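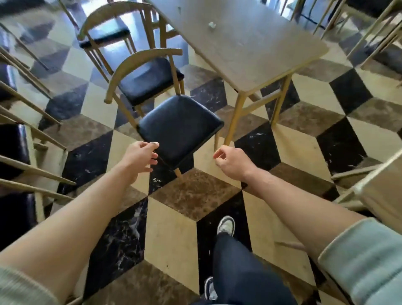

**Einstieg (noch im Stehen, bitte nicht setzen lassen).** Jede Feier bei uns im Zurineck beginnt mit Stühlerücken und endet mit Stühlerücken, dazwischen gibt es Kuchen. Heute geht es um die Teile ohne Kuchen. Blick auf die schwarzen Polster: Sie glänzen sehr hübsch, und jeder Krümel darauf hat Publikum. Der schmale Holzrand rundherum ist die Stelle, an der man zupacken darf. Am Sitz anfassen, nah am Bein, dann heben. Wer schiebt, singt mit den Fliesen im Duett.

*(Pause. Falls jemand lacht: kurz warten. Falls nicht: weiter.)*

**Zahlen, schnell durch**

- 46 Stühle im großen Raum
- 215 Veranstaltungen im letzten Jahr
- rund 1.850 Euro für neue Filzgleiter und drei Reparaturen, Rechnung von Fondine liegt bei Dewanti

**Die Lehnenfrage.** Der gebogene Rücken ist schön und zum Tragen ungeeignet. Noel ist da anderer Meinung, Noel hat im Mai auch zwei Lehnen geleimt. Nicht zu lange hinschauen.

**Abstand zum Tisch.** Eine Handbreit reicht. Honeylyn stellt gern nach Augenmaß, Narayanan mit Zollstock. Beides dauert gleich lang - ich habe zugesehen, sitzend.

**Überleitung zu Maricel:** Sie übernimmt mit dem Belegungsplan. Vorher fragen, wer am Freitagabend beim Umräumen hilft. Stille aushalten, Liste trotzdem herumgeben. Der Stift liegt auf dem Pult, bitte zurückbringen.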